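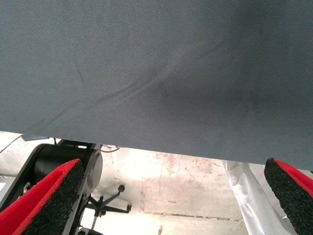 Figure 2. Grey-blue woven cloth with a fine, twill-like surface. A long soft crease runs diagonally through it, and the lower hem is slightly uneven.

4.2 Creases, hems and the question of when a cloth is flat

We came to the subject of creases rather slowly, and I think it is fair to say that when Nomvula Magagula and I began our household linen study in Plerkach we expected to write mostly about folding. Folding is what people like to talk about. Ask anyone how they fold a tablecloth and you will be given a demonstration, very often with the cloth held under the chin, and a story about whoever taught them. Creases come up later, over the second cup of tea, and they come up as a kind of complaint.

The 36 households that kept a linen diary for us through November used a wonderfully mixed vocabulary for the marks that folding and storage leave behind. We have tried to respect that variety, but for the analysis we needed something steadier, and so we settled on two words. A crease, in this paper, is a long line that keeps its direction over much of the cloth. A fold is a shorter and rounder bend with no sharp line to it. Figure 2 has both, the long crease sweeping down toward the lower left and fading into gentle folds, with a second, shorter one curving down from the upper left. Readers who sew will find our terms a bit blunt, and we can only ask for their patience.

Twill weaves deserve a word of their own. The faint diagonal of the weave gives the eye something to follow, and several diary keepers told us they had trouble deciding whether a line was in the weave or had been put there by the cupboard. In a darker or shadowed part of the cloth the difficulty grows. The small pucker at center right of Figure 2 sits in just such a patch, and when we passed the figure around at our Hirnament workshop it set off a long and very cheerful argument about whether a sag of that kind should be entered as a crease at all. We decided to enter it separately, under "pucker," and went back through the earlier diaries to do the same.

The hem turned out to matter more than we had planned for. Most of the diary keepers judged a hanging cloth by its bottom edge first (one household in the old Galli building did it from across the room, with one eye shut!) and only afterward looked at the body of the fabric. A tilted hem was read as carelessness even where the cloth above it was smooth, and a level hem seemed to earn a good deal of forgiveness for whatever was going on higher up. The oldest printed source we consulted, a housekeeping manual of 1864 kept in the Verkton reading room, gives its advice in the same order, hem first and surface second, and we were both delighted to find it.

We did not ask the households to iron anything, and a few of them did so anyway. Their entries are kept in the main set and marked with a star in the appendix, where the interested reader will also find the full wording of the diary prompts.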